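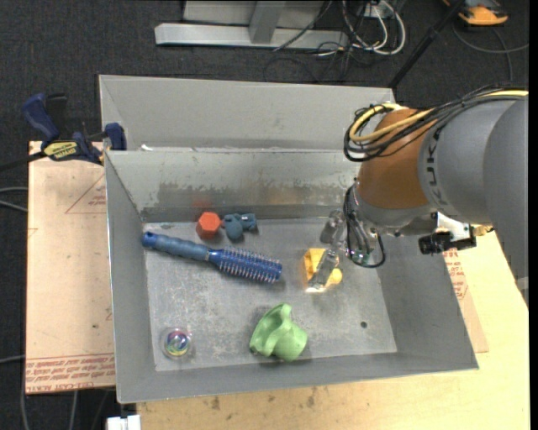 Blue round hairbrush and an orange-red block in a gray bin.

Call for true stories: Brikport Survival Anthology

Have you come through something you weren't sure you'd come through? A storm at sea, a bad fall, a night lost in the woods, a long stretch in the hospital? We'd love to read about it!

Clivon Books is putting together its second collection of first-person survival stories, and we have room for 15 new writers. You don't need an agent or a degree, and you don't need to have published a thing. Our first book had a school bus driver, two nurses and a retired logger in it, and the logger's piece (he spent four days under a rock ledge with a broken hip) is still the one readers write to us about.

What we're looking for
True stories told by the person who lived them, up to 3000 words. Family members may write together, and we really enjoy those, so please don't be shy about it. We care a lot about the months afterward too: the rehab, the bills, the first time back on the trail.

What you get
Each writer is paid $600 on publication and gets five copies of the book. You'll also work one on one with our editor, Reinaldo Aguiar, who is patient and very good with nervous first-timers. Writers keep the rights to their own stories.

How to take part
Send a summary of no more than 200 words, plus a few lines on who you are and where you live. Please don't send the full story yet. Mail it to Natanael Assunção, Clivon Books, Siqueira Building, Brikport, or drop it off at the front desk before 5 p.m.

Summaries are due by the end of September. We answer every one, usually within three weeks.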